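Stock and Shelf Inspection, Religion and Politics Section
Rerstead Book Room, June
Checked by: Remzi Dağdelen
Second check: Unnur Vídalín

1. Exits and aisles
Back door opens from inside without key. OK
Aisle by the theology shelves. NOT OK. Two boxes of returned paperbacks stood on the floor. I moved them the same morning.

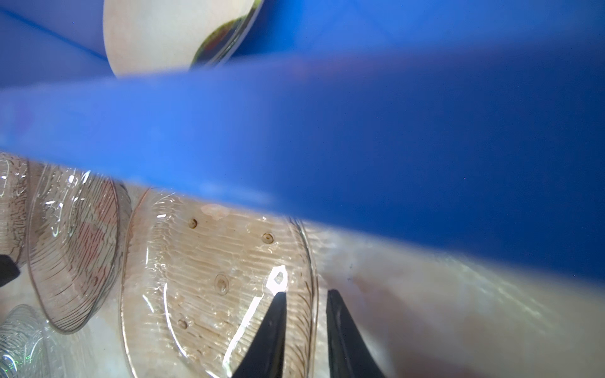 Clear ridged cups, lying on their sides.

2. Shelving
Wall fixings, bays A to D. OK
Top shelf load, limit 50 kg. OK, but the Stojanović collected essays are very heavy and should go lower.
Comment from Duygu Akgül: the step stool has one loose foot. Please do not use it until it is repaired.
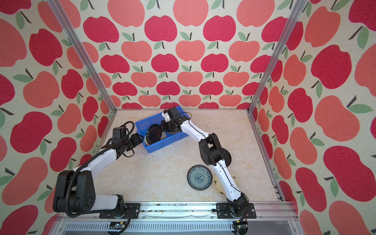 Apple-print walls and pale floor.

3. Condition of books
Mold or smell of damp. None found.
Spines of the Grasimlow series on church and state: glue is dry in 5 volumes. Put aside for the binder.
Shelf number 141 is missing its label — I wrote a temporary one with pencil.

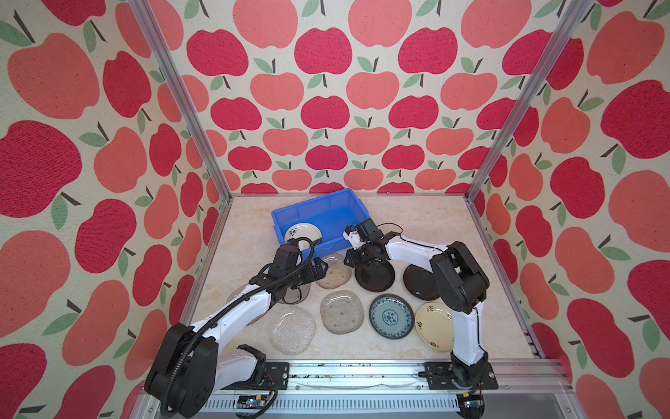
The humidity meter was read at 9 in the morning and again after lunch, and both readings were inside the permitted range. Muammer Eren asks that we write the readings in the book and not on loose paper.

4. Fire and kitchen corner
Extinguisher, seal and pin. OK
Kettle cable. OK

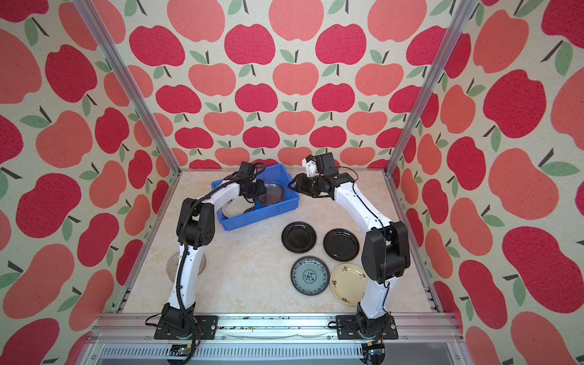
Food and drink must stay away from the reading tables, also during the evening lectures. Last month a copy of the Plolten history of religious parties came back with a coffee ring on the cover. Used dishes can be collected in a plastic bin, like the blue one with the two plates in it, and glass should be put in with care. Alper Canpolat will write this on the notice for lecture guests.

Open points: stool foot, label 141, heavy essays. To be checked again by Unnur.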